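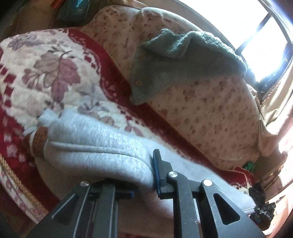
MEDIA RELEASE
Steltbridge hockey film gets its first big-screen outing this July

For immediate release

I've been making films in my home town for a good while now, mostly short ones that my family is kind enough to sit through. So it's a real thrill to write that my first feature, The Long Corner, will premiere at the Jallow Theatre in Steltbridge this July, on a Thursday night at 7.30 pm (doors and bar from 6.45).

The film tells the story of the Steltbridge women's hockey team and the season they won the Benavides Shield. If you grew up around here you'll know the bones of it already. A side that had finished last the year before, with no proper home ground and a set of hand-me-down sticks, went all the way to the final and beat Jinness 2–1 in the mud. Jinness had the money, the coach, the nice bus and most of the previous decade's trophies. We had a cow paddock behind the saleyards!

I first heard the story as a kid, and it got bigger every time. By the time I was a teenager the winning goal had been scored from halfway, in hail, by a player with a broken wrist. Part of the fun of making the film was working out which bits were true. The wrist was sprained. The hail is still being argued over, and I've left both versions in.

The Long Corner is a drama, but I've built it on long chats with women who played that season and on match reports from the local paper. Some characters are a blend of two or three players, and the names are changed. The hockey is as close to the real thing as I could get it. We cast people who could play first and taught them to act second, which made for some lively rehearsals and very believable tackles. The final was shot over 4 cold days on the old ground, with players' daughters and granddaughters filling out both sides.

It's a film about sport, so yes, there's a training montage, and I'm not sorry. But I also wanted to show what went on around the matches – the shifts swapped at the cannery, the babies handed over the fence at half-time, the boss who docked a day's pay for an away game. Those were the stories that people told me with the most heat in their voices, all these years later.

Every cent of our post-production money came from locals. We had 929 backers in the end, and all of their names are in the credits, so please stay in your seats until the lights come up. There'll be a Q&A after the screening, then supper in the foyer.

Running time is a bit under two hours. There's some swearing, most of it aimed at umpires.

Tickets are $20 from the Jallow Theatre box office, with kids under 12 free if they're with an adult. A second screening will be held in Jinness later in the month, where I expect the last ten minutes to get a cooler reception.

Media passes, stills and a preview link are available on request through the theatre. I'm happy to do interviews by phone or in person, and mornings suit me best. If you played in the Benavides Shield in any year, for any side, I'd love to hear from you too – bring your old team photos along on the night and we'll find some wall to put them on.

ENDS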